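Bulov adds input ordering and a new cache to its Cletico compositor

Bulov has released an update to Cletico, its node-based compositing application, with a rewritten disk cache and a revised rule for how new nodes attach to an existing tree. The build went to license holders in December and replaces the beta that had been on the download page.

The cache is the larger change. Earlier builds wrote one file per node per frame, which slowed down on network storage once a script passed a few hundred nodes. The new version groups frames into blocks of 95 and writes each block as a single file. An index held in memory records which frames are current. When a parameter changes, only the frames downstream of that node are marked stale, and the block is rewritten the next time playback stops.

Tustunar, a post-production shop that tested the build, ran it on a script with more than 500 nodes. Its notes list shorter load times from shared storage and no change in render output. The shop also reported a fault in which blocks containing retimed footage were rewritten twice. Bulov lists that fault as fixed in the release.

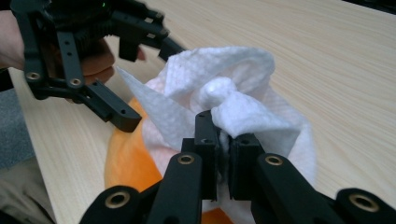 Do scripts saved in the older version open in the new one?

Older scripts open without conversion, but the old cache files are ignored and have to be deleted by hand. Once saved in the new version, a script can no longer be read by the previous one.

Node attachment now follows a preference with 4 settings. The default connects a new node to the background input of whatever is selected. The others connect to the foreground input, to the mask input, or to nothing. The preference is stored per user, and a project file can override it for everyone working on the same show.

Smaller items include a fix for bounding boxes that grew after repeated transforms, a faster search in the node menu, and 19 corrected tooltips. The color picker now shows values below zero, which it had clipped to black.

The Lloyd plug-in set, used by many Cletico sites for keying and edge work, needs to be recompiled for the new build. Version checks are strict, and an older copy of the plug-ins will be skipped at startup with a line in the log. Recompiled plug-ins for Linux are on the download page. The Windows set is listed as pending.

The update is free for sites with a current maintenance contract. Floating licenses need the new license server, which can run alongside the old one on a different port.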